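Skedwood 共享工作室住户会议纪要

时间：2020年6月29日，星期一，晚七点半
地点：一楼公共活动室
出席：各工作间代表，Bostitz、Clonorska、Jelínek 三家均到会
缺席：二楼东侧两间，事先已请假
记录：值班住户

一、上次会议事项回顾

上次会议定下的门锁更换已经完成，旧钥匙请在本周内投进楼梯口的信箱。Bostitz 尚有一把未交，会上答应次日补上。

窗帘清洗一事没有进展。原先联系的洗衣店暂停上门收件，会议同意先不洗，等天气转凉再说。Clonorska 提出西侧那幅窗帘的挂钩有脱落，可以自己换，不必等清洗。会议同意，挂钩费用从公共开支中报销。

走廊灯改为感应式的提议，上次没有表决，这次再议。多数人认为现有的灯够用，提议撤回。

二、公共活动室长桌的使用

这一项讨论时间最长。起因是几家先后反映，长桌上经常堆着各家的零碎东西，临到要开会或者吃饭，得先花时间搬开，搬开以后又没有人知道该放回哪里。

Jelínek 认为问题出在没有固定的存放位置。大家下楼坐一会儿，顺手把东西放在桌上，离开时以为还会回来，结果一放就是几天。Bostitz 认为位置是有的，靠墙的柜子空着两层，只是没有人愿意走那几步。双方各说了一遍，会议没有就原因作出结论，转而讨论办法。

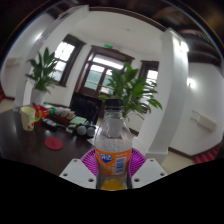 关于长桌的清理，会议决定每周五傍晚统一收一次，由当周值班的一家负责，收下来的东西放进柜子第二层，各家自行认领。桌面是深棕色抛光的，容易留下杯底的印子，热饮请一律垫杯垫，红色的圆杯垫平时就留在桌上，不要收进柜子。杯子由使用的人自己洗，当天带走或者放回杯架，带红色小花纹的米色杯子也按这一条办。小包装食品可以放在桌上，但要有人当天吃掉，拆开的不得过夜。线材一类的东西卷好再放，散着容易勾到人。

Clonorska 问，如果值班的一家当周没有人在，怎么办。会议同意可以与下一周的住户对调，自行商量，在门后的表上改一下名字即可，不必通知其他人。

有人提议在桌面上铺一整块桌布，省得再为印子的事操心。反对的意见是桌布更难打理，洒了东西还要洗。举手表决，没有通过。

三、饮料瓶与回收

活动室里的饮料瓶积得比较快。目前的做法是喝完的瓶子随手放在一边，等有人去楼下时一起带走。夏天喝得多，这个办法已经跟不上了。

会议讨论后作出以下规定。瓶里还剩一点饮料的，先倒进水池，冲一下再放。像那种橙色标签、瓶底还留着一点橙色饮料的瓶子，直接丢进回收袋会招虫，以后不要这样处理。瓶盖拧下来单独放，标签不要求撕掉。

回收袋挂在门口右侧，满了就扎口，送到院子里的回收点。院子里的回收点每周开放两次，具体时间贴在大门内侧。

编织篮不作回收之用。Jelínek 说明，玫红色的塑料编织篮是买来放零碎用品的，之前有人往里面丢过空瓶和纸团，清出来费了不少工夫。会议同意在篮子上系一张纸条写明用途，纸条由 Jelínek 负责。

四、绿植的养护

白色花盆里的高株绿植目前由几家轮流浇水，没有排过表，出现过一天浇两回、随后一个多星期没有人浇的情况。会议决定浇水并入周五值班，值班的一家收完桌子以后顺便浇，其余时间任何人都不要再浇。

Bostitz 提出叶子长，往桌子这边伸，坐在那一头的人起身时会碰到，建议往墙边挪一些。Clonorska 担心墙边光线不足。会议同意先挪半步试一个月，叶子如果发黄再挪回来。

换盆的事留到明年春天，本次不讨论。

五、椅子

活动室原有的办公椅，有一把升降失灵，坐下去会慢慢往下沉。Bostitz 看过，说是气杆的问题，换一根的价钱是100元，自己动手就能装。会议批准购买，由 Bostitz 办理，凭小票报销。

另外请各家不要把活动室的椅子搬到自己的工作间里用。确有需要的，当天用完当天送回。

六、公共开支

上季度结余127元，已与各家核对，没有异议。本次批准的支出为椅子气杆100元，窗帘挂钩按实际价格报销，两项合计如果超出结余，超出的部分由各家平摊。

杯垫是否添置，会议认为现有的还能用，暂不购买。

会上有人问公共开支能不能买咖啡。意见不一，有的工作间不喝咖啡，觉得不公平。这一项不作决定，喝咖啡的几家可以自己凑钱。

七、其他事项

1. 晚上十点以后活动室请放低音量，音箱关掉。Clonorska 的工作间就在隔壁，隔墙很薄。

2. 包裹放在楼梯口的架子上，不要放在长桌上。大件请提前在群里说一声，免得挡路。

3. 桌上的玩具和小球一类的东西，带孩子来的住户走之前请收一下。如果不知道是谁家的，同样按周五的办法处理，放柜子第二层。

4. 年底聚餐定在12月，具体哪一天到时再议。Jelínek 愿意负责借桌椅，菜由各家自带。

5. 二楼水压偏低的问题已经向物业报修，还没有收到答复，由 Bostitz 继续跟进。

八、待办

Bostitz：交还旧钥匙，购买并安装气杆，跟进水压报修。
Clonorska：更换西侧窗帘挂钩，把绿植往墙边挪半步。
Jelínek：写篮子上的纸条，制作周五值班表并贴在门后。
各家：本周五之前取走长桌上自己的东西。

第一周值班由 Clonorska 承担，之后按门牌顺序轮换。

会议于晚九点十分结束。下次会议时间另行通知，有事项需要列入议程的，请提前写在门后的白纸上。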